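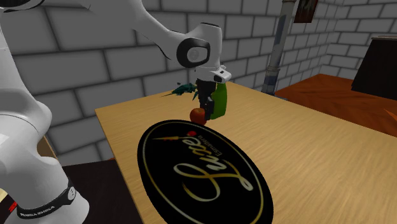

The simulated Franka arm above the produce at the far side of the black tray.

Marek Trnka looks after one cell at Lurach, and it has a model that has to be looked after as well. The model is the part he gets asked about least. It contains a white Franka Emika arm, a light wooden table, a black oval tray and a handful of grocery items. Each grasp routine is run there before it is loaded on the real controller.

"People assume the simulation is set up once," Trnka said. "The cell gets serviced, and after that the model is wrong until somebody corrects it."

The corrections are mostly small. When the gripper fingers were replaced in July, the new set came out 4 mm longer than the old one. The real arm was given a new tool offset the same afternoon. The model kept the old offset through two more releases, and the routines it approved pressed the fingertips into the table on the real side.

"The arm stopped on contact force, as it should," he said. "We lost a set of pads. The log gave the correct joint and the correct time, and I still spent the morning checking the flange bolts first."

The offset is now stored in one file that both sides read. Žofie Danko wrote the loader for it. She also wrote the start-up check, in which the arm moves to 15 fixed poses and the measured joint angles are compared with those in the model. Any joint outside tolerance blocks the run.

"It does not tell you what is wrong," Danko said. "It tells you which joint to look at. Usually the joint is fine and the base has been moved."

Base position is their most frequent fault. The real arm is bolted to a plate, the plate is clamped to a frame, and the frame gets pushed when the floor is cleaned. Trnka torques the clamps at each service and marks them with paint. He measures from the base to two corners of the table and enters both values. He used to measure to one corner, which missed rotation.

Objects take more of Danko's time than the arm does. Every item in the model has a visual mesh and a separate collision mesh, and the two can disagree. Round fruit is simple. Leafy items are given a coarse hull, so the fingers can register contact where the picture shows a gap between leaves.

"If the hull is too large, the planner refuses grasps that would work," she said. "If it is too small, it accepts everything. I keep it slightly large."

An item that starts a run above the table surface will drop when physics is switched on, and one that starts inside the surface is thrown out of it. Her script lets everything settle before the first arm command is sent. The tray has its own entry with a raised rim. An earlier version was a flat disc, and the planner would drag the fingertips straight across the edge.

The service interval is set by grasp count. Pads are inspected at 573 cycles and replaced at 2,440, whatever they look like. Asked where the second number came from, Trnka said it was the lowest count at which a pad had slipped, taken from his own notebook.

"I would like a better basis for it," he said. "I have one notebook."

The order of work after a service is fixed: mechanical checks, clamp torque, base measurement, offset file, start-up poses, then one full routine in the model and the same routine on the arm at reduced speed. Danko compares the two joint traces. She has asked for the comparison to be automated and expects to write it herself once the tray entry is finished.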